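Mali Meredith has been recognised in the supermarket twice this month, and both times she was buying cat litter. "I had my hood up," she says. "It made no difference."

She is back in Celtora, the long-running drama set in a Welsh harbour town, after four years away. She left at the end of the third series to have her son, and then came a second child, a daughter, who is now 14 months old. Filming on the new episodes finished in June.

We meet at half past ten in a hotel bar near her home. She has been up since five. She orders toast and eats it while she talks.

"They asked me back before, and I said no," she says. "I wasn't sleeping. You can't learn ten pages a night on that." What changed her mind was a phone call from Nathalie Sawatzky, who plays her sister. The pair rented a house together for the shoot and brought the children with them -- five in all, counting Sawatzky's three.

The cooking was shared out by rota. Meredith did pasta. She is not much of a cook and doesn't pretend to be.
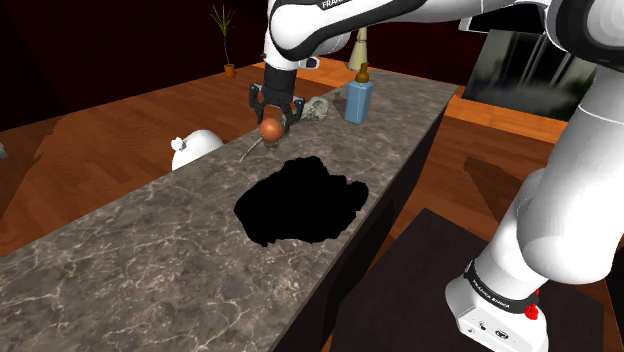 Leanne Garside remembers the house as noisy and says Meredith was the only one in it who never missed a morning call. The two of them still speak most days, and Garside is godmother to the baby.

Meredith won't say who the father of her character's child will be. There were 800 people at the preview, she says, and they were all asked to keep quiet. So far they have.

She is firmer about her own family. Her husband stays out of the papers and the children's faces don't go online. "They can decide that when they're older," she says.

Next is a stage role in Ratarness, a two-hander with Ifor Trevor. Rehearsals start once her son has settled at school. The theatre seats 437, and she says that suits her fine.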